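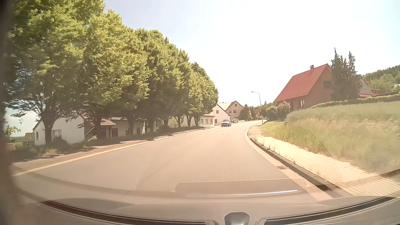

What can you make marmalade from in April, when the bitter oranges are gone? Any thick-skinned orange, plus a couple of lemons to bring back the sharpness.

April 5, 2023

I have to write all of it down while my hands still smell of peel, because today I made the best batch of my life and I want to be able to do it again!

The oranges came from the stall at Bruria, the one with the green awning, and they were navels with skins so thick you could dig a thumb in up to the first knuckle. I picked them over for ages and the man let me. I took lemons too, and one grapefruit I had no plan for (it's on the windowsill now, and I'll have it for breakfast).

I followed Clotilde Cordier's recipe, page 87 in her little jam book, which I've had since last November and was too scared to try. She cuts the peel first and soaks it overnight with the pips tied up in a cloth. I've always boiled the fruit whole and sliced it afterward, burning my fingers and ending up with chunks the size of dominoes. Her way you sit at the table with the radio on and a sharp knife and it's lovely. I did mine last night, thin as matchsticks, well, thin as matchsticks for the first four oranges and then thin as pencils. By morning the water had turned thick and slippery and I was so pleased with it that I called my sister over to put a spoon in.

She was polite about it.

Then the simmering, with the lid half on, until the peel squashed between two fingers with no fight left in it. I didn't rush. I did rush in November, with the quince, and I'm still eating around the hard bits. While it bubbled I washed jars and put them in the oven, and found the lids that match, and then found that two of them didn't, and went through the drawer again.

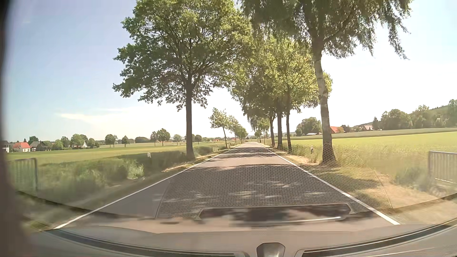 Squeezing the pip bag is the part I like best. You let it cool on a plate and then wring it over the pan, and out comes a cloudy jelly that looks like nothing you'd want to eat. Clotilde says to keep going long after you think it's done, so I did, and got another good spoonful. In with the sugar after that. I held back 200 grams from what the book asks for, partly on account of navels being so sweet and partly because the bag ran out, and I'm glad on both counts.

From sugar dissolved to setting point took 40 minutes at a proper rolling boil. I tested on a cold saucer from the freezer. First go, it ran straight off like soup. Second go, a bit of a skin. Third go it wrinkled when I pushed it, real deep wrinkles, and I shouted for my sister again and we both ate it off the saucer.

The pan deserves a line. It's the wide Felemik one that I ordered with my birthday money, and I've felt guilty about the price ever since, but what a pan! Nothing caught on the bottom, and it never once boiled over, where my old soup pot would have had the stove covered. The order slip was still folded up inside the box, no. 2126, and I've stuck it in the back of this notebook in case the handle ever works loose.

I let the whole thing stand off the heat before filling the jars, and gave it one slow stir. My peel used to float up to the top in a raft every time. Today it's hanging evenly the whole way down, and with the lamp behind it you can see each strip.

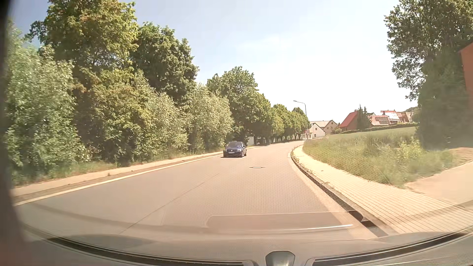
Nine jars, plus a teacup of leftovers that was gone by supper. One is for Clotilde if I can find out where to send it. Two are for the Bailly cousins, who gave me the quinces and never got a decent jar out of it. My sister has put her name on one in pen already.

Color: a deep amber, darker than I expected from such pale fruit. Taste: orange first, then the lemon, and a nice bitter edge at the end that I was sure you couldn't get from navels.

For next time:
Sharpen the knife before starting, not after the fourth orange.
Three lemons instead of two.
Saucers in the freezer the night before.
Try a spoonful of grated ginger in half the batch.
Buy labels. The masking tape looks awful.

Toast for supper, and toast again tomorrow.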